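## Drernthorpe market square: where the drainage and paving work has got to

The resurfacing of the market square at Drernthorpe reached its halfway point in April. Members who attended the winter talk on shared surfaces will remember the outline: a single level from shopfront to shopfront, no kerbs, and through traffic kept to the northern side. The principle was settled some time ago. Most of the design hours since then have gone into falls, joints and drainage, and those are the subject of this note.

The square drops 415 mm from the old corn hall to the bus stops. Under the previous layout the slope was hidden by two sets of steps and a raised planter, which between them cut off the eastern third of the space from anyone with a pushchair or a wheelchair. Tetteh Aidoo, the lead designer at Endetti, took the steps out and spread the fall over the full width. The steepest part is now outside the bank, where the gradient is still gentle enough not to need a handrail.

Removing the kerbs also removed the gullies. Surface water now runs to three slot drains set parallel to the shopfronts, each with a stainless steel throat. The slots were kept narrow so that heels and the tips of canes do not catch. A narrow slot silts up faster than an open grating, and the maintenance schedule has been written to suit: the drains are to be rodded twice a year, with an extra visit after leaf fall. Access boxes are at 500 mm from the end of each run and at every change of direction.

Paving is in sandstone setts, 80 mm deep, laid on a bound bed with a cement-based joint. The earlier proposal was for an unbound bed, which is cheaper to lift and relay when a utility company needs to get in. It was dropped after the delivery survey, which showed heavier vehicles turning outside the butcher's than had been allowed for. A strip 600 mm wide has been left unbound along the line of the gas main, finished in a darker sett so that it can be found again without a drawing.
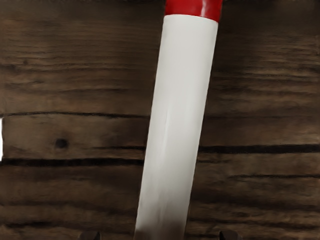
Kerb-free surfaces remain difficult for people who find their way by touch, and the scheme was altered in two respects after the site walk with local residents. The first change was a continuous ribbed guidance strip between the bus stops and the library. The second was a contrast in tone between the area where vehicles may go and the area where they may not. The original drawings had both in the same grey. The revised stone is visibly lighter on the pedestrian side, though the difference is smaller when the surface is wet, and a second round of checks is planned for the autumn.

Seating follows the drain lines. The benches are oak on a cast base, with arms at one end and in the middle, and the seat height is slightly greater than on the ones they replace. Four have been fixed so far. The rest are held up by the foundations of the former public lavatories, which were found to run further south than the records suggested. Nkrumah Alhassan, the site engineer, has asked for trial pits before any more bases are cast.

Lighting is by Sotelo and comes from brackets on the buildings, so that the centre stays clear for the stalls. Wayleaves have been signed for all but two of the frontages. If those cannot be agreed, a pair of columns will be needed on the southern side – ducts have been laid for them in any case.

The stallholders have moved to Flirkis Yard for the duration. Trading hours there are unchanged, and the Tuesday market continues to set up from 6 am. Power is from temporary pillars, one to every pair of pitches. In the finished square the supply will come from pop-up units flush with the paving, which have been tested on site with the lids under load. One lid was found to rock and has been sent back.

A members' visit is being arranged for when the eastern section opens. Places are limited by the width of the temporary walkway, so please reply to the office early. Stout footwear is required; hard hats and vests will be lent at the gate.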